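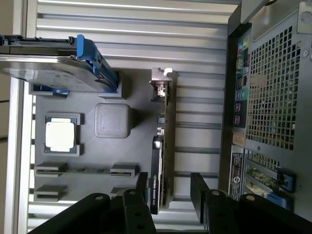 Re: [riders-list] Night service on the 31 after the timetable change

Thanks for the notes. I've left your message in below with my answers under each part so people who missed it the first time can follow. I cut the signature and the part on bike racks, which got its own thread already.

> I looked at the new timetable for the 31 and as far as I can tell
> the last outbound trip from Enus Street now leaves at 11:10 p.m.
> It used to be 11:50. Is that a mistake in the PDF or did we lose
> the last bus?

It is not a mistake. The 11:50 is gone on the 31, but there is a trip at 11:45 that is listed under the 175. It leaves from the same side of Enus Street, one stop further up, in front of the pharmacy. It follows the 31 route as far as Hubáček Road and then turns off toward the depot. So if you get off anywhere before Hubáček Road you still have a late bus, five minutes earlier than before. If you live past there, you don't.

I think the operator should have put a note in the 31 timetable pointing to the 175. I asked for this by email in July and was told it would be considered for the next printing. The online trip planner does show it, but only if you search from stop to stop. If you pull up the 31 by number you will not see it.

> What about people who finish work at the hospital at 11:30? They
> used to have time to walk down to the stop. Now they'd have to
> catch the 175 and walk from Hubáček Road, and there's no sidewalk
> for part of that.

Yes, this is the main problem with the change. I walked it last month at that time of night. From the corner where the 175 turns off to the first stop on the upper part of the 31 took me 14 minutes. The sidewalk stops after the tire shop and picks up again at the church. Between those two points there is a gravel shoulder and one working street light. I would not want to do it in the rain.

The operator's own count, which was attached to the service change notice, says 3,935 boardings a month on the 31 after 9 p.m., both directions added together. It does not break out the last trip, so we can't tell from it how many people were on the 11:50. I have asked for the figures by trip. The reply said those exist but have to be "prepared," with no date given.

If you or somebody you know used the 11:50 regularly, please write to the list with the stop where you got on and the stop where you got off. You don't need to say where you work. A short list of real trips would help more at the hearing than another general letter, in my opinion. We sent two of those last year and got the same form reply both times.

> Would the Puvetti shuttle be any use? I heard they let anybody ride
> it now.

Partly. Puvetti runs its own shuttle between the business park and the rail station, and it is open to the public, but you pay on board and our passes are not accepted. The last one leaves the business park at 12:05 a.m. It doesn't stop on Hubáček Road. The closest it gets is the traffic circle by the garden center, and from there it is a shorter walk than the one I described above, with a sidewalk the whole way. For people at the hospital it means walking to the business park first, so it depends where you are starting from.

I don't know whether the driver will let you off at the traffic circle on request. One person told me yes and another told me no — it may come down to who is driving. If anybody has tried it recently, please say so.

> Last thing. Does the transfer still work between the 175 and the 31
> or do you pay twice?

It works if you tap. A transfer is good for 90 minutes from the first tap, on any route with a number under 300. The 300 and up are express routes and charge the difference. Paper tickets bought from the driver have not included a transfer since the Drinus card came in, and they cost more anyway. If you are still buying paper tickets for the 31, the card pays for itself in a couple of weeks.

There was a fault in the spring where tapping on the 175 after the 31 was charged as a new trip. It was supposed to be fixed. Check your balance online a day or so after you ride, and if you see two full fares inside the 90 minutes, send in the refund form. You need the card number and the approximate time of both taps. My own refund took three weeks and went back on the card as credit, with no email to say it had been done.

A few other items while I am writing:

The shelter at the inbound Enus Street stop has been taken down. The stop is still in use. The bus pulls up at the pole, which has been moved a few yards toward the corner.

The detour around the bridge work is still in effect for the 175 inbound before 6 a.m. only. It adds a few minutes and skips the stop at the school.

The hearing on the evening timetable will be in the library meeting room at 6:30 p.m., and I'll post the date when the agenda is out. You can speak for three minutes if you sign up at the door. Written comments are accepted up to noon on the same day.

Please reply to the list and not just to me, so the trip reports all end up in one place. Trim the quoted text if you can. Some of the digests have gotten very long.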